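Home Safety Walk-through: Small Storage and Laundry Rooms
Checklist with comments

Prepared for: Zerel Tenancy Services
Inspected by: Định Hà
Visit: Friday, started 9:40 am
Unit type: ground floor, two bedrooms, one small utility room
Tenant present: yes, for the first half

How the items are marked
OK — no action
Fix — tenant or owner to put right before the next visit
Watch — no action now, look again next time

Part A. Entry and hallway

A1. Front door opens fully and does not catch — OK
A2. Deadbolt can be opened from inside without a key — OK
A3. Hallway clear at floor level — Fix
Two pairs of boots and a folded stroller on the way to the back room. The stroller was moved while I was there. Boots need a tray or a hook.
A4. Smoke alarm in hallway, test button pressed — OK
Sounded right away. The date label on the back is faded and I could not read it. Owner to check the purchase record.
A5. Light switch plate tight to the wall — Watch
Bottom screw turns freely. Plate is sound for now.

Part B. Kitchen

B1. Range hood filter clean — Fix
Greasy. Soak in hot water and dish soap, dry fully before refitting.
B2. Extinguisher within reach of the exit — OK
Drotden dry powder type, hung beside the door, gauge in the green.
B3. Kettle and toaster plugged straight into the wall — OK
B4. Under-sink cupboard dry — OK
Old water mark on the base panel. Dry to the touch. Tenant says it dates from before the tap was changed in January.
B5. Cleaning products stored out of children's reach — Fix
Dishwasher tablets are in the bottom drawer. There is a grandchild who visits. Move to the cupboard over the fridge or fit a latch.

Part C. Small back room

The back room is used for storage. It has light wood-toned floor tiles, white walls and an open white shelving unit with cubbies. I spent more time in this room than the others, as most of the comments from the last report were about it.

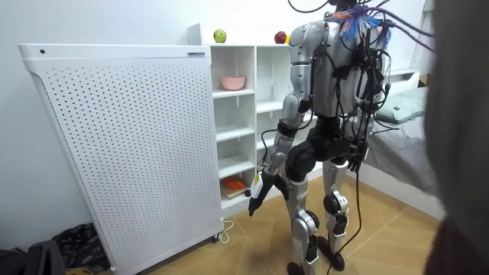
Photo: Định Hà / Zerel Tenancy Services

C1. Shelving unit fixed to the wall — Fix
Not fixed. It rocks slightly when pushed at the top corner. Measured height is 798 mm, so it is low, but the open cubbies are easy for a small child to climb. One bracket at each end into a stud will do. The tenant has brackets left over from the bedroom.
C2. Heavy items on the lower shelves — OK
C3. Top of the shelving free of anything heavy or breakable — OK
A green apple toward the left and a red one toward the right. Nothing that would hurt anyone if it rolled off.
C4. Items in the upper cubbies sit fully inside — OK
The pink bowl in the upper left cubby is not a concern. Glassware should stay in the kitchen.
C5. Large white perforated cabinet stands steady — Watch
There is a small caster wheel at the bottom right corner. Anything this tall on casters should have the wheels locked if they lock. I did not find a lock on the one I could reach, so a rubber stop is the next best thing.
C6. Air can move past the perforated face — OK
Keep coats, bags and drying laundry off it. Minimum walking gap past the front edge, measured at the narrowest point, is 762 mm. That passes on our sheet, but leave it no tighter.
C7. Cords clear of the walking path — Fix
A thin white power cord loops on the floor beside the perforated cabinet, and a long black cable also trails on the floor. Either one can catch a foot. The white cord is hard to see against a pale floor and wall. Take up the slack with a hook-and-loop tie and run it along the baseboard. Lift the black cable off the floor as well, or cover it where people cross.
C8. No cord run under a mat or rug — OK
C9. Outlet not overloaded — Fix
One Flarnuvus power bar with a second bar plugged into it. Remove the second bar. If more outlets are needed, ask the owner to have one added by an electrician.
C10. Floor tiles level, no lifted edges — OK
C11. Door opens to at least a right angle — OK

Part D. Bathroom

D1. Fan runs and draws air — Watch
Holds a square of toilet paper, but only just. Vacuum the cover.
D2. GFCI outlet trips and resets — OK
D3. Bath mat grips — Fix
Backing has worn smooth. Replace.
D4. Hot water at the tap — OK
No change since the last report.

Part E. Bedrooms

E1. Windows open and latch — OK
E2. Tall furniture fixed to the wall — OK
The dresser in the smaller bedroom was fixed after the last visit with a Cheng bracket set. Pulled hard on it, no movement.
E3. Heater clear of bedding and curtains — Fix
Curtain in the main bedroom hangs over the baseboard heater. Shorten it or tie it back — tying back is fine for now.
E4. Blind cords secured — OK

Comments from the tenant

The tenant asked whether the shelving could go against the opposite wall. It can, as long as the door still opens all the way and the wall bracket goes into a stud. Please do not use plastic anchors on their own. She also asked about fruit being kept in the back room. That is not a safety item. Throw out anything soft so it does not bring in fruit flies.

Follow-up

Items marked Fix in Part C come first, beginning with C9, then C7, then C1. The owner has been sent C9 and A4. Everything else is for the tenant, and none of it needs a trade. Allow more than 3 weeks before booking the return visit if an electrician is needed for a new outlet.

Return visit to cover: A3, A5, B1, B5, C1, C5, C7, C9, D1, D3, E3.

Signed: Định Hà
Copy left on the kitchen counter, second copy to the office.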